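The Signature

In November the petition reached Clundico, and since Clundico had one typewriter and a great many opinions, it arrived with four footnotes in another hand.

My neighbor brought it up the stairs inside a loaf of bread. The loaf was stale, which should have told the police something, as there was no reason to carry it so tenderly.

"Read it first," she said. "Everyone wants to say they read it first."

It asked the government to obey its own laws. I had never seen the laws, but I had met the government, and the request seemed forward. There were 19 names at the bottom. I recognized two poets, a stoker who used to be a professor, and my dentist.
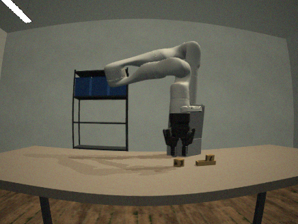
Arm over the table, at rear center-right.

"My dentist signed?"

"In green ink. There was a quarrel over it."

There was a quarrel over everything. The people who had been in the Party wanted the word "comrades" in the first line. The people who had been jailed by the Party wanted it out. They met at Rawat, the tea room on the square, where both sides sat under the same coat rack and took turns being disappointed in each other. The man at the window table wrote it all down. When he fell behind, they repeated themselves for him. 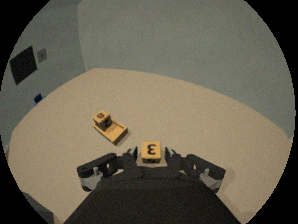 Open gripper around a lettered cube

I told my neighbor I needed a night to think. She gave me until 2, and left me the bread.

I thought about my job at the Morkano waterworks, where I read meters and earned 300 a month. I thought about my sister's boy and his place at school. Mostly I thought about my handwriting, which is poor - a man could go to prison and still be misread.

At 2 she knocked. I signed under the dentist.

"You've written over his address," she said.

At the tea room the next morning the man at the window table nodded to me for the first time. He had a fresh notebook open and his pencil ready.

"Is that an a or an o?" he asked.

I spelled it for him, and he bought me a tea.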